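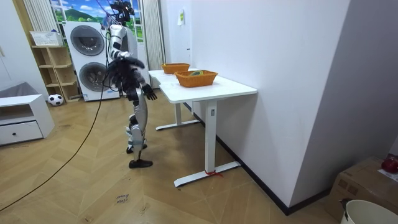

Galesstead House, residents' meeting, laundry room, April
Present: Gudrun Seidel (chair), Finn Fuchs (minutes), 8 others, most of them standing

1. Last minutes. Approved, unread.

2. Desks. The two white desks stay end to end along the wall. Finn's proposal to split them up was heard again and lost again. Desks are for folding – dinner is for upstairs.

3. Baskets. Large orange basket on the near desk, small one on the far desk. Lost items go in the large one and are cleared out each Saturday. Gudrun asked that socks be claimed with less ceremony.

4. Washer and dryer. Baumgart quoted 2000 for a replacement stack. The meeting offered 1000 and its best wishes. Gudrun to call them.

5. Notes on the wall. Keep them short and signed.

Closed 8 p.m. Finn to lock up.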